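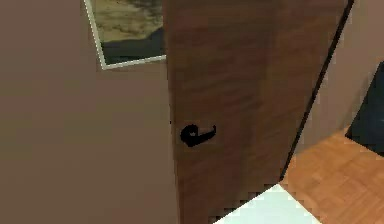
How to choose a wall color for a narrow hallway without daylight?

I am repainting the hallway of our apartment and I can not decide between a light color and a darker one. The hallway has no window, only one ceiling lamp, and all the doors are wood. My husband wants white again, but in the last apartment the white became gray from hands and bags after one winter. I like very much a muted mauve-brown like on the wall in the picture, next to the tall wooden door, with a thin white or pale gray frame hanging on it. My fear is that in a small space it will feel like a cave. The wall area is 376 square feet if I do not subtract the doors. I have a budget of 100 dollars for paint, without rollers and tape, which I already have. We rent, but the landlord has given permission in writing, with the condition that I leave the ceiling as it is.

My questions are these. Does a dark color always make a hallway smaller? Which finish should I take, so that I can wipe it? And is one gallon enough? The old paint is white, matte, and a little bit chalky when I rub it with my finger.

Nisreen Hakim
July 29, 2023

Answer from Kyung-hwa Hong

I had the same doubt in June, so I will tell you what I did. I painted our hallway a brown with some red in it, from Plendine, and I do not regret it. It did become a little darker, this is true. But you do not sit in a hallway and read. You walk through it, and then the living room feels brighter when you come in. My mother still says that it was better before.

To your questions. For the finish, please take eggshell or satin. Matte looks more beautiful in the shop, but when I tried to clean a spot on matte paint, I made a shiny place which is still there. Satin shows the bumps of the wall more, so if your walls are old, eggshell is the safer one.

One gallon is not enough for you. The can usually says between 350 and 400 square feet for one coat, and you will need two coats over white. Your doors will save you something, but I would still buy 2 gallons and ask that they are mixed together at the same time. I bought my second can three weeks later and the color was slightly different. I had to finish at a corner to hide it.

The chalky paint is the bigger problem, in my opinion. Wash the wall with a sponge and let it dry until the next day. If your finger is still white after this, you need a primer. With primer I am not sure that you can stay inside your budget.

Before you buy anything, paint a big piece of cardboard and move it along the hallway in the evening with the lamp on. The small paper card from the shop told me nothing.

Answer from Qusai Sleiman

White is always best for small space. Just wash it.

Answer from Dela Acheampong

I agree with Kyung-hwa about the cardboard, but I would look at the lamp first. With a very yellow bulb, a mauve can turn into plain brown, and with a cold one it can look gray. I changed the bulb after painting and it was like I had bought another paint. Change the bulb now, if you want to change it, and choose the color after.

Also, if you keep the ceiling white, be careful with the line at the top. With a dark wall every mistake is visible from the door. I used the tape and pulled it off while the paint was still a little wet, slowly, back over itself. One side came out well. On the other side I waited too long and some 21 inches of old paint came off together with the tape, so I had to fill it and do it again.

Related questions
Can I paint over chalky walls without primer?
Eggshell or satin for a rental kitchen
How long does an opened can of paint stay good?
Tape pulled the paint off my ceiling, what now?
Warm or cold bulb for a room without windows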